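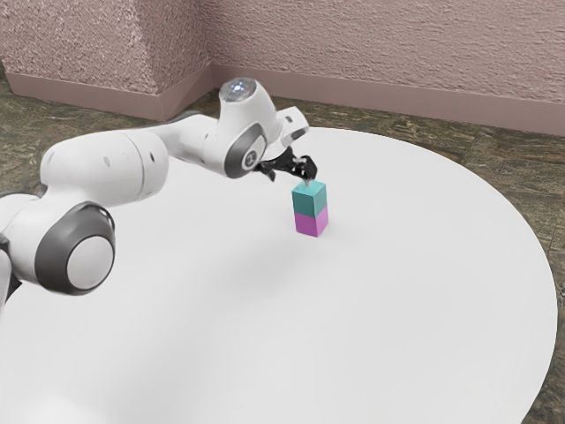
Simulation: Greifer am oberen Würfel des Stapels

Häufige Fragen zum Greiffehler in der Stapelaufgabe
Stand: 30. Oktober 2024

Welcher Fehler ist gemeint?
In Atlow meldet der Lauf »Griff bestätigt«, obwohl die Finger den Würfel nicht halten. Der Arm fährt dann leer weiter. Im Protokoll steht der Code 3107.

Seit wann tritt er auf?
Seit dem Update der Kontaktberechnung im Mai. Von 900 Testläufen waren 40 betroffen.

Woran liegt es?
Die Bestätigung wertet nur die Fingerstellung aus. Liegt die Öffnung höchstens 2 mm neben dem Sollwert, gilt der Griff als sicher. Die Kontaktkraft wird nicht abgefragt.

Lässt sich der Fehler im Kamerabild erkennen?
Nur bedingt. In der Nahansicht fehlen je nach Armstellung die Finger.

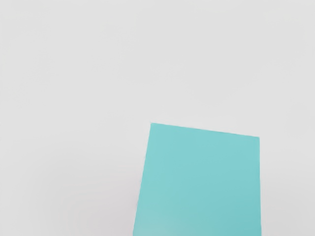

Nahansicht des türkisfarbenen Blocks, Greifer nicht im Bild

Für die Auswertung bitte immer die Gesamtansicht und das Kraftprotokoll heranziehen.

Was kann ich bis zur Korrektur tun?
In den Greifeinstellungen »Kraftprüfung« einschalten und den Lauf neu starten. Ältere Läufe mit Code 3107 nicht als Erfolg zählen.

Darf ich betroffene Programme auf einen echten Arm übertragen?
Nein. Ein nicht gehaltenes Teil kann während der Fahrt herunterfallen. Die Übertragung über Plokent ist für diese Programme gesperrt.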